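Review: Candus bench arm kit, three weeks in the shared workshop

Udora workshop, bench by the back door. Bought the kit in May, split between me and Wakana Nakajima.

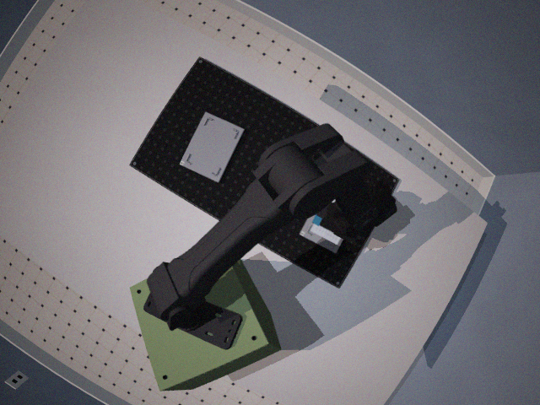 The Candus kit is sold as a small arm plus the bits to bolt it down, and a planning program so you can lay your cell out on screen before drilling anything. I'll start with the program as that's where most of my evenings went. You drop the arm in, give it something to stand on, add your plates and parts and drag it all about. My layout has the arm up on a green pedestal with the black breadboard across the middle of the platform, turned at an angle, grey plate on one end of it and the little white block with the blue bit at the other, by the gripper. The shadows help more than I expected when you're judging what sits over what.

What it's for, in my case: picking up small parts and putting them down on a plate between the corner marks. Not glamorous. I make drawer catches in batches of 100 and loading them by hand is dull.

Assembly. Two evenings, one of them wasted. The manual skips from step 8 to the finished photo of the wrist, more or less, and the cable wants to go through the elbow BEFORE you close the housing. I closed the housing. Tsutomu Arai had done the same on his, so at least he knew which screws to undo. Screws are decent, by the way, none stripped. Allen keys in the box are rubbish, use your own.

The pedestal isn't in the kit. Ours is a block of beech Sadao Iwasaki planed up, painted green as there was a tin open. Bolts straight through. First go was too low and the forearm kept wanting to clip the breadboard on the way round, so we packed it up by 57 mm. Should of tried it on screen first. Did the second one on screen and it went right first time.

The breadboard is good. Flat, holes clean, everything I've put in it has gone in square. I'd buy that on its own.

Running it. Smooth at low speed, a bit of a wobble at the end of a long reach if you push it. Claims to lift up to 2 kg and I haven't gone near that, my parts weigh next to nothing. Gripper pads are slippy on painted stuff — a strip of bicycle inner tube fixed that. Noise is fine, you can talk over it. Sachiko Yoshida was gluing chairs at the next bench all Thursday and only complained about the beep.

The beep. Every time it homes. No setting for it that I can find. Tape over the speaker.

Program moans: no undo past the last move, which is daft. Rotating a plate by typing the angle works, rotating with the mouse is hopeless. It forgot my saved views twice. And teh zoom goes the wrong way round, though you get used to it.

Support: emailed on a Thursday night about the wrist step, had a proper answer with a drawing by lunch the next day. Fair play.

Compared with the Yagi I borrowed before: Yagi is quicker and the grip is better out of the box, but you get no layout program at all, just a pad with buttons on. For one job that never changes I'd have the Yagi. I move things about too much.

Worth it? Yes if you're sharing the cost and don't mind a bit of fettling. Wouldn't give it to a total beginner with that manual. Four out of five, would be more with an undo button. Will add a bit when I've run a full batch of catches through it.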